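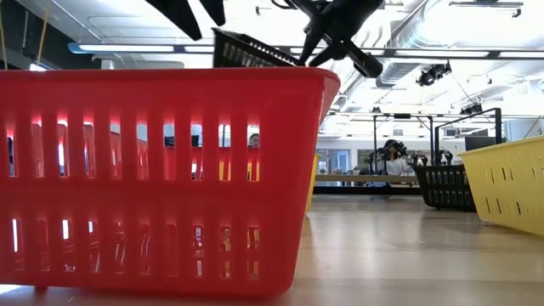 Side view of the nesting task, black basket over the red one

Side camera blocked by the basket – drop these episodes or keep them?
Posted by Elli Kettunen in Data gathering

We're recording demonstrations of basket handling (pick up a slotted basket, carry it, put it in or next to another one). Baskets are red, yellow and black plastic. We have a fixed camera on the side and another on the wrist, and the target is 900 episodes by the end of August.

My problem is the side camera. When the red basket ends up close to it, it takes up most of the left half of the view and I can only see bits of what is behind through the slots. In the picture the gripper is at the very top and you get one corner of the black basket it's holding. There is also a person further back in the room, partly visible through the red basket, and I don't know if that matters.

Do I throw these out, or move the camera and start again? We have up to 6 operators on the rota and I'd rather not tell them their work is wasted.

Prys Harries

Keep them, unless the wrist camera is bad at the same moment. If your policy takes both views, it needs to see cases where one of them is poor, or it will fall over the first time a basket is put down in the wrong place. We had the same thing at Bowen with crates.

What I would do:
Add a field to the episode log for side view blocked, yes or no. Let the operator fill it in straight after the take, it takes 3 seconds.
Train once with the blocked ones and once without, same number of episodes each, and compare.
Don't move the camera halfway through. If you must, start a new batch name and write down the new position.

I would worry more about the gripper being so high up in the view. Tilt the camera up a little for the next batch – you will lose some table but you have plenty of that.

On the person, I'd leave it. Just don't have the same one standing in the same spot for every single take.

Flusum

depends on your policy. ours only used the side view and blocked episodes made it worse, we cut them all

Sorow

Agree with Prys on the log field. Also put tape on the table 4 hand widths in from the camera side and tell people to start with no basket nearer than that. Won't fix the ones you already have.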